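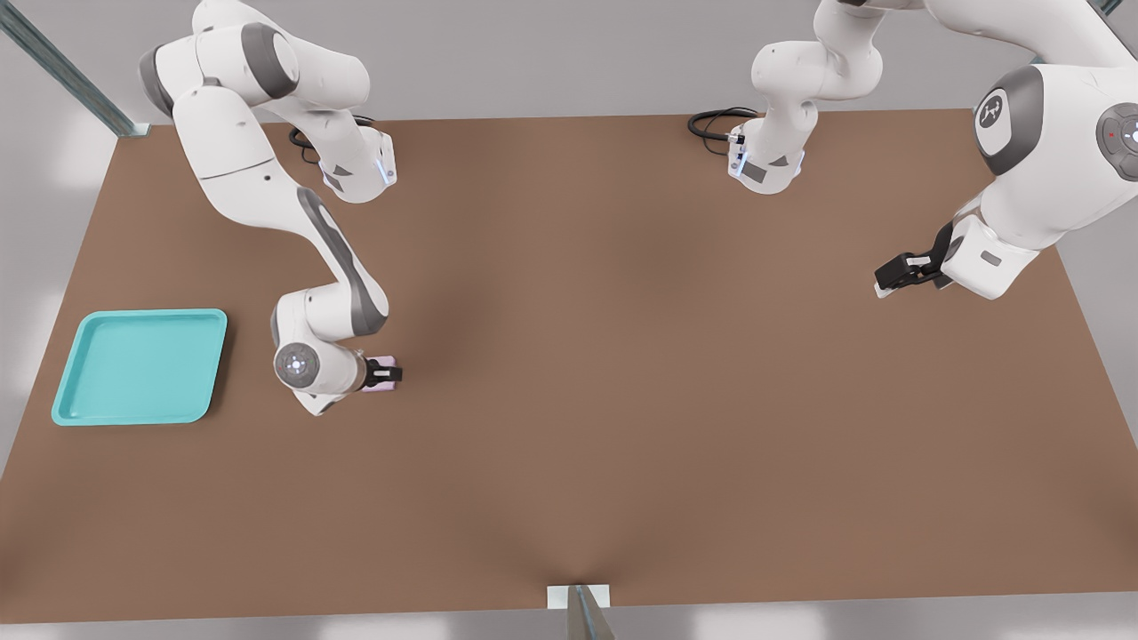 Ticket: left gripper lags when I teleoperate the tray task in sim
Status: open
Project: Wurnside

Hiya, me again! I'm driving the two-arm Wurnside sim with the Zerkell hand controllers, recording demos of the left arm putting the little pink block in the turquoise tray. Arm motion is lovely. The gripper isn't – I squeeze the trigger and the fingers follow 800 ms later, so I keep overshooting and have to bin the take (very annoying when the rest of it was good).

What I've tried so far:
Restarted the Oltano bridge. No change.
Swapped the left and right controllers over. The lag stays with the left arm, so I don't think it's my trigger.
Dropped the control rate from 60 Hz. Worse, if anything, so I put it back.
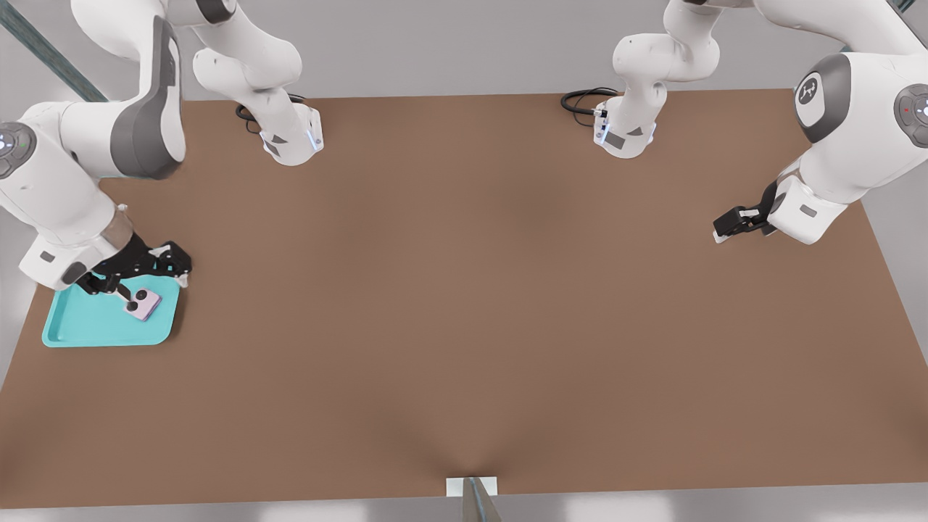 Aasen, January 2019

Right, a bit more to go on. I went through the bridge settings and the left gripper has a smoothing window of 4, while the right one is set to 2. I certainly didn't do that! Matching them up helped a fair bit, but I can still feel a delay on the release, mostly when I'm low over the tray and want to let go gently.

Could someone check whether open and close commands go through the same queue? I've kept the October config in case you want to compare, and I can send the logs from both controllers.
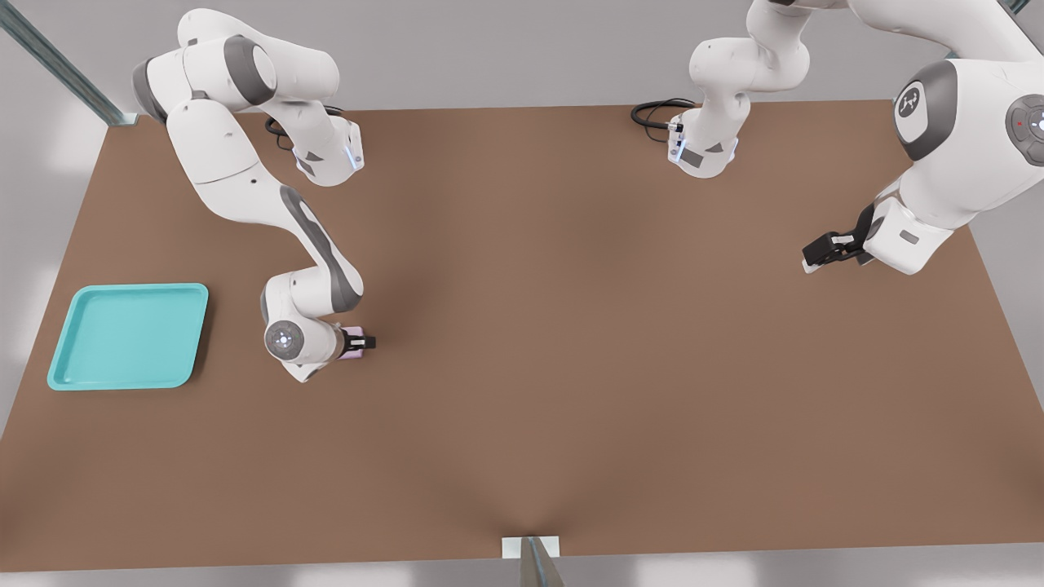 Left arm with the block, tray still empty. Right arm idle.

I'll hold off recording any more until I hear back.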